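Chapter 11
Felt and Plush Food: Materials, Pattern and Lettering

11.1 Scope of the chapter

Play food made from textile is a small branch of soft toy manufacture with its own problems of pattern and finish. A plush bear may be built to almost any proportion and still be accepted as a bear. A plush bottle, tin or carton is judged against an object that the buyer sees in the kitchen every day, and small errors in outline are noticed. This chapter deals with the construction of such items from felt, with particular attention to containers and their labels. Soft fruit and vegetables, which have no lettering and few straight edges, were covered in Chapter 10.

By the end of the chapter the reader should be able to select a felt for a given part, draft a simple container pattern with a shaped side, plan a layered label and specify a method of lettering suited to the size of the finished piece.

11.2 Felt as a covering material

Felt is a non-woven cloth. Its fibres are matted together by moisture, heat and pressure, or by barbed needles, and it has no warp or weft. Two consequences follow. The cut edge does not fray, so label pieces may be applied without a turned hem. The cloth also lacks the diagonal stretch of a woven fabric, and a curved surface must be obtained largely by the shape of the pattern piece.

Wool felt moulds slightly under steam and recovers well after handling. Acrylic and polyester felts are cheaper and are sold in a wide range of colours, but they tend to raise a surface fuzz. Fuzz is not in itself a fault. It softens the appearance of a strong colour and hides small stitches. It becomes a fault where it lifts across lettering, or where fibres can be pulled away in quantity. The rub test described in section 11.7 is used to separate the two cases.

Colour should be chosen under daylight and checked again under indoor lighting. Reds deserve particular care, as two lengths that match at the cutting table may differ visibly once stuffed and placed side by side.

11.3 Reading a container as a set of shapes

Before any pattern is drafted, the container is reduced to its main parts: body, shoulder, neck, cap and label. For each part the maker records whether its sides are parallel, tapering or curved. A sauce bottle usually combines all three, and the point at which one gives way to the next does more for recognition than any surface detail.

Labels are treated in the same way. A plain rectangle gives the maker little to work with. A label with a distinctive outline can be recognised even when its words are incomplete, and the outline should therefore be cut with more care than the lettering is drawn.

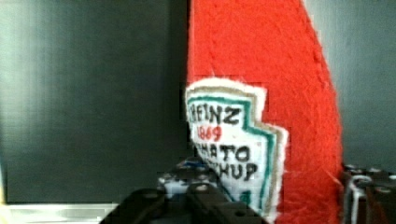 Fig. 11.1 Plush ketchup bottle in red felt, with a bordered white label and lettering in black and red.

The body in Fig. 11.1 widens towards the bottom, and the loose fibres discussed in section 11.2 can be seen on its surface. The label has a stepped and notched upper edge, followed by a green stripe and then, along the right side, by a thin tan or beige band. The letters vary a little in weight and spacing. At this scale such variation is tolerable, and the name and the date 1869 remain legible.

11.4 Order of work

The label is completed and fixed to the body panel while the panel is still flat. Attaching it after stuffing is possible but seldom satisfactory, as the needle must enter at an angle and the border tends to pucker at inside corners. Where adhesive is used in place of stitching, it is kept 2 mm back from the edge so that none is pressed out on to the body cloth.

Lettering is worked before the label is attached — a spoiled label can then be discarded without loss of the panel. Pen, paint, embroidery and heat transfer are compared in section 11.6. Pen is the quickest of these and the most likely to spread into the fibres, and a trial on an offcut of the same felt is required.

Worked patterns for three items, the Sayce flask, the Orinell jar and the Kastimus tin, are given at the end of the chapter, with cutting layouts for felt supplied in 40 cm squares. The seam allowances shown there follow the Tuketside table on page 249.

11.5 Drafting a tapered body

Begin with the circumference of the base. Divide it by the number of panels, draw the base line of one panel to that length, and raise a perpendicular from its centre to the full height of the body. Mark the width at the shoulder on a second line parallel to the first. The sides of the panel are then joined with a shallow curve, and the seam allowance is added outside the finished line.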